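Goser Grasping Project: Frequently Asked Questions

Last updated: 25 Dec 2022
Reading time: 3 min
Print this page | E-mail this page

What is Goser?

Goser is our method for teaching a robot arm to pick things up in ordinary rooms, using only the view from a camera at the wrist. It grew out of Zillach, our earlier system, which needed extra cameras on tripods all over the place (and a lot of patience when someone bumped one).

Why only a wrist camera?

The view travels with the hand! Move the arm to a new room and there is nothing to set up again. The fingertips also stay in sight the whole time, so the model learns how far a table edge is from the tips, which turned out to matter more than we expected when we started in January.
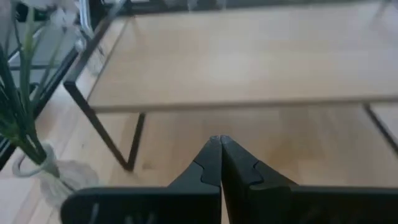
Goser project team
Text by the lead author, robot learning

Does the method need to know what the room looks like?

No, and this is the part we are most excited about. Pale tabletop over pale floor, thin black legs, a glass vase with long grassy leaves: a depth sensor can have a rough time with glass and thin metal, so we train on plain color pictures and let the model work out distance from how the view shifts between steps.

How well does it work?

We ran 100 test grasps in rooms the model had never been trained on, and 13 failed. Of those, 8 were missed grasps where the fingers closed too early. The other five were objects that slipped during the lift. We were thrilled with that, but please read it as a result on small household items and nothing larger.

What does the model do with its own fingers in the picture?

It uses them. In one test we painted the fingers out of every training picture, and the number of failures went up sharply. The shape where the two tips meet gives the model a fixed point to measure from. If you swap in fingers of another shape you will need to retrain, though a short session is enough.

How many demonstrations do I need?

We used 11 per object. Fewer can work for boxy things. Cups are harder, and we're still finding out why!

Is Esteves the same thing?

Esteves is the data set, Goser is the method. You can use either one without the other. The pictures in Esteves are stored in the order they were recorded, so please don't shuffle them before training or the model has no motion to learn from.

Will it run on my arm?

If your arm takes position commands and has a two-fingered gripper, very likely. We have only tested ours. Suction cups are not supported yet. Illen, our next version, is where we plan to try them.

Print this page | E-mail this page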